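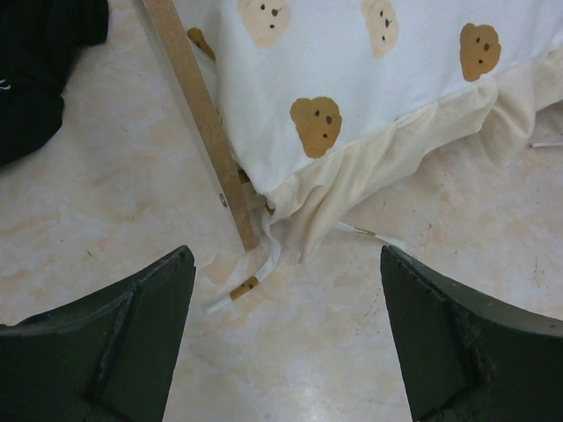 I put the boat away for the winter on 19th October, which is two weeks later than I wanted. The yard at Stindthorpe was backed up and my haul-out got pushed twice. No harm done, but I had to go down and double the dock lines both times the wind came up out of the north, and I was tired of driving.

She's on stands now, on the gravel side, third row back from the fence. It isn't my favorite spot. The travel lift can't get in there until the two rows in front have launched, so I already know I won't be first in the water. On the other hand there's a power post right beside the rudder and the water spigot is a short walk. Last year I ran two extension cords across the lane and had to roll them up every time somebody wanted to get a truck by.

The engine came first. I changed the oil while it was still warm from the run over to the slip, pulled the raw water impeller, and ran antifreeze through until it came out pink at the exhaust. The hour meter says 3742. I bought the boat at just under 3000, so I've put more time on the diesel than I would have guessed. It still starts on the second turn of the key. It has always smoked a little for the first minute and it still does.

The impeller had one vane with a crack at the root. It would probably have lasted to the end of another season but I threw it out. I keep two spares in a jar with the cover gasket and the right size screwdriver, and now I need to buy another spare.

Next was the fresh water system. I drained the tank, opened both faucets, and blew out the line to the head sink, which has a low spot behind the locker where water sits. I split a fitting there my first winter and found out in spring when the bilge pump kept cycling. Now I take the hose off at the low end and leave it hanging over a bucket.

The mast stayed up. I know people who pull theirs every year and I understand why, but the yard charges 300 each way and I had the rig down two years ago for new wiring. I went up as far as the spreaders and looked at everything with a flashlight. The tape on the port spreader boot is coming off again. The rest looked fine. The masthead can wait for spring when I can borrow a better bosun's chair than mine, which tips you forward.
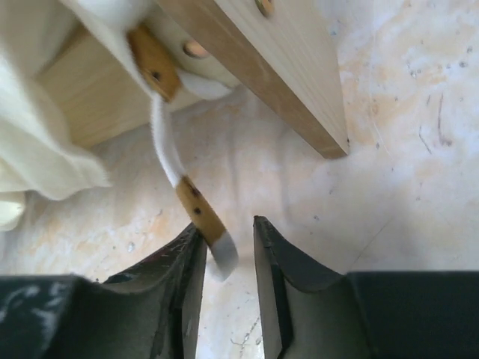 A white, fuzzy strand hanging between two dark fingers.

The sails were the slow part. The main is a Zater, the one that came with the boat, and it's getting soft. You can see it in the leech when you sheet in hard. I rinsed it on the lawn, let it dry over the fence for an afternoon, and folded it in the garage. The stitching along the second batten pocket has let go for the length of my hand. I can do that repair on the kitchen table with a palm and waxed thread, and I'd like to get it done before February so I'm not rushing.

The genoa is newer and in better shape. The sun cover is faded but the thread holds when I pick at it. It went straight in the bag. I did write on the bag this time which end the tack is at, after spending a long time last spring in a breeze on the foredeck trying to find it.

I washed the halyards and sheets in the bathtub with a little fabric softener. I've read arguments against the softener. My lines come out so they run through the blocks and don't stand up on their own like wire, so I keep doing it. The starboard jib sheet has a chafed place where it crosses the shroud. I cut that end off and it's still long enough.

Down below I took out everything that could hold damp. Cushions are stacked in the spare room. The charts came home too, along with the logbook, the flares, and all the canned food, including a can of peaches that had rusted a ring onto the locker floor. I scrubbed that with baking soda and it mostly came out. I propped every locker door and floorboard open and put two tubs of moisture crystals in, one forward and one under the companionway steps.

Both batteries are home on a board in the garage with a small charger. The house battery took a full charge and was holding the next morning. The starting battery is older and I have my doubts about it. I'll check it with a meter once a month and decide in the spring.

The winter list is longer than last year's. The big item is the through-hull for the galley sink. The seacock is stiff and there's green around the flange. I took the handle off and worked some grease in, and it moves now, but I don't like the look of it. Since she's out of the water anyway I'm going to replace the whole thing. I priced a Seol bronze one and a Fero composite one. The Fero is cheaper and won't corrode, but it's taller and I'd have to cut the shelf under the sink to clear it. I'm leaning toward bronze. If anyone has fitted the other kind in a tight locker I'd be glad to hear how it went.

After that comes the bottom. The pressure wash took off a good bit of paint along the waterline and I can see the old blue through the red in patches. One more scuff and recoat should do it. At some point all of those layers will have to come off down to the gelcoat, and I'd rather do that when I'm in the front row with the good light.

Then small things. Rebed the stanchion base that drips on the quarter berth. New bulb in the steaming light. Find out why the depth sounder reads 1920 feet when we're sitting at the dock in nine. It only does it at slack water and goes back to normal if I switch it off and on. I have cleaned the plug. The next thing is to run a temporary cable and see whether the trouble is in the wire or in the display, and I can't do that until we're floating again.

The cover went on last. I use the same canvas over the boom, tied down to the stands with water jugs hung off the corners. The yard doesn't like anything tied to the stands themselves, so I moved two of the lines to run under the hull to the opposite side. It took longer than it should have, and there's a grommet torn out on the port quarter that I patched with a spare tie and a bit of tape. I'll go by after the first real blow and see how that's holding up.

Next post will probably be the sink through-hull, once I have the old one out.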